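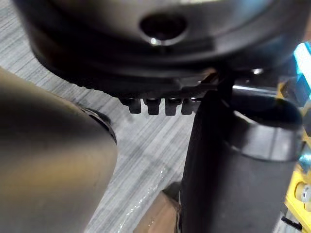 Dark round part, small tabs on the underside.

22nd June. Mail account of the Ulness desk was used by a stranger again. I found 218 login tries in the log, 8 from one address. Password is changed, old sessions are closed — forwarding rule also deleted. 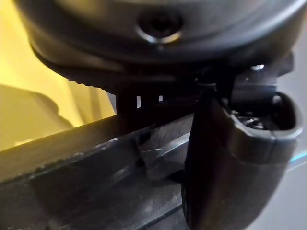
Catrin Rosser thinks the rule was older than the break-in, and she wants the July backup kept apart. I will ask Azadeh for the Takeo logs before I write the report to police.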